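From: Consuelo Cuevas
To: Skomora Players list
Subject: Re: [skomora] How many nights for the spring show?

Hi everybody,

Sorry for the slow answer, I wanted to sit down with the numbers first and then my sister came to stay and you know how that goes. Tiburcio wrote:

> I still say we should do three nights instead of two. We turned
> people away at the door on Saturday and I felt terrible about it.
> My neighbor drove all the way in from Plosley with her mother and
> they ended up having pie at the diner. If the hall will give us the
> Thursday I think we could fill it, or near enough. Also can
> somebody tell me whether the Espinoza sketch is in or out? I have
> been learning it in the truck and I would like to know if I should
> stop.
>
> Tiburcio

Tiburcio, please don't stop! The Espinoza sketch is in. Lorena and I went back and forth on it because it runs long, but she has cut the whole business with the second waiter and it moves much better now. Teodoro loses a few lines, and he was very gracious about it (he asked for one of them back, and he got it, the one about the soup).

Now, the nights. The winter show sold 377 tickets over the two evenings, and after the hall and the lights and the printing we had $3477 left in the account, counting what was in there before. That is a lot healthier than last year, and I am so grateful to all of you who stood outside the grocery store with flyers in that wind. A third night would cost us another $360 for the hall, and they want it when we book. I think we can manage that. What worries me more is people's voices and people's jobs. Yareli is on early shifts all spring and would be going straight from a curtain call to bed to work, and she is in nearly every number.

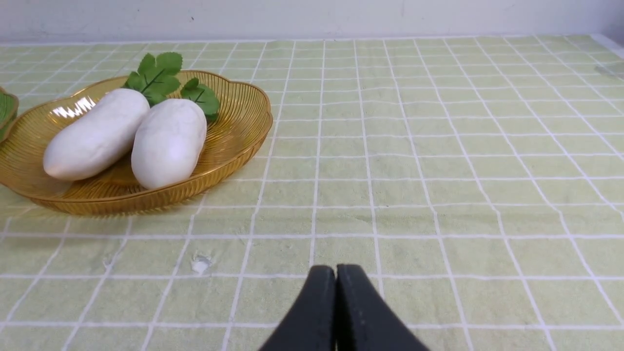
So my suggestion would be to ask for the Thursday but make it a shorter evening, an hour and a quarter with no intermission, and charge a little less for it. We could leave out the barbershop piece and the long monologue and let Yareli go home before the finale. I saw a group do something like this years ago when I lived near my cousins, and the short night was the one everybody talked about, because they were loose and a bit silly and the audience could tell. I laughed until my mascara was on my chin.

Lorena would like to hear from anyone who is against it before she calls the hall. She says write to her and not to the whole list, but I don't see the harm in talking it over here, as long as we trim what we quote (I know, I know, I'm the worst one).

Two other small things while I have you. Whoever took home the gray fedora, Teodoro needs it for the detective bit. And rehearsal is at 7 as usual, but please use the side door because the front one is sticking again.

Tiburcio, tell your neighbor I will hold two seats for her and her mother whichever night they like.

Hugs to all,
Consuelo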